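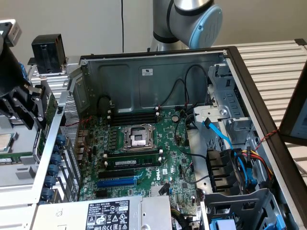
Fig. 1. A desktop tower on its side with the panel off. The CPU socket is in the middle of the board.

Week 4 – Memory and the cost of waiting

Welcome back, everyone! Last Thursday we got as far as the fetch cycle, and I promised you the fun part: why a fast processor spends so much of its life waiting. Urszula Laskowska's reader (chapter 3) covers the same ground more slowly, so have it open next to these notes.

The basic trouble is distance and size. Storage that is very fast has to be small and close to the processor. Storage that is big is farther off and slower to answer. Registers hold a handful of values, cache holds a bit more, main memory holds whole programs, and the disk holds everything else. Each step down gives you more room and a longer wait, and I still find it amazing that the whole arrangement works as well as it does!

Why does it work? Programs repeat themselves. If you used a value a moment ago, you will probably want it again soon (temporal locality). If you used one item in a list, you will probably want its neighbor (spatial locality). A cache bets on both.

A worked example. Our practice machine, the Prutum, makes 2000 memory requests while sorting a short list. Of these, 202 miss the cache.

Hits: 2000 - 202 = 1798
Hit rate: 1798 / 2000 = 0.899, or 89.9 percent

Now suppose we walk through the same table column by column, with 2000 requests again, and get 544 misses. The hit rate drops to 72.8 percent. Same table, same answer at the end, and all we changed was the order of two loops. Try it yourself in the lab, it's a great feeling when you see the numbers move – and please write down your own guess first.

Words to know: hit, miss, line, eviction, write-back.

Before next class
Read pages 12 to 31 in the reader.
Do problems 2 and 5 on the Coste sheet. Problem 6 is optional but lovely.
Bring one question about write-back. Any question at all!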